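Muno Shared Pantry: progress report to the Pylypenko Fund

Dear Arsen Onyshchenko,

Thank you again for the grant, and for your patience while we got our shelves in order! The food boxes have been the happiest part of the work since June — 40 clear ones bought so far, and 30 of those already in regular use in the Deslow kitchen. We went for clear plastic so that people can look before they lift, and it does save a lot of opening and closing (and a fair bit of sniffing).

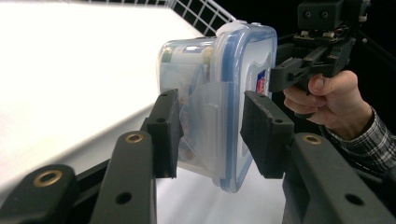 Do the boxes have to be sorted again every week? Once every 2 weeks has been plenty, provided the older food is moved to the front when new food goes in.

Spending on boxes and labels stands at $167, a little under what we had planned, and Pylyp Bondarchuk has the receipts in the blue folder if you would like copies. The one thing still behind is the low shelf at Muneo, which came with the wrong brackets and had to go back. The new ones are ordered, and I hope to have the shelf up and filled before I write to you next — do come by for a cup of tea and see it.

With warm thanks,
The Muno pantry team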